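3.2 Where household objects are kept between uses

The second part of the study dealt with small objects that have no fixed storage place in the home. Earlier work on domestic order has mostly looked at closets, cabinets, and other built-in storage. Much less has been written on the surfaces where things come to rest during the day, such as side tables, window sills, and outdoor furniture.

Interviews were carried out in 48 households in two towns, Uvthorpe and Flundside. Each household was visited in May and was asked to name the surfaces it used most often for items "on the way to somewhere else." The wording follows the Skurent household inventory, with one change: the original form leaves out porches and patios, and these were added after the pilot visits.

Residents named outdoor tables more often than expected. In Flundside, where most of the homes have a paved area behind the kitchen, the patio table was commonly described as a second counter. Mail, garden gloves, and pet supplies were all said to stay there for up to 7 days in dry weather. In Uvthorpe the same items were more often kept in the hallway, and residents tended to speak of them as clutter - a word that came up rarely in Flundside.

Mats and trays were treated as a separate group. Following the Mohammadi coding scheme, a mat was counted as a "marker" when residents said that it reserved part of a surface for one kind of item. A paw-shaped mat on a round glass-topped table, as in Figure 2, would fall in this group only if the household gave it such a role. Shape and color alone were not used in coding.

Figure 2. Purple mat on a patio table, with a small white object at its center. 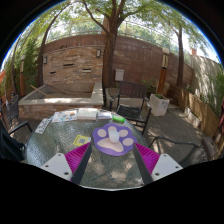

Markers were also linked to how residents spoke about tidying. Households that used them tended to describe putting things away as a short daily task, while the others described it as weekly work. The difference was clearer in homes with children, and it is taken up again in Section 4 together with the answers on shared chores.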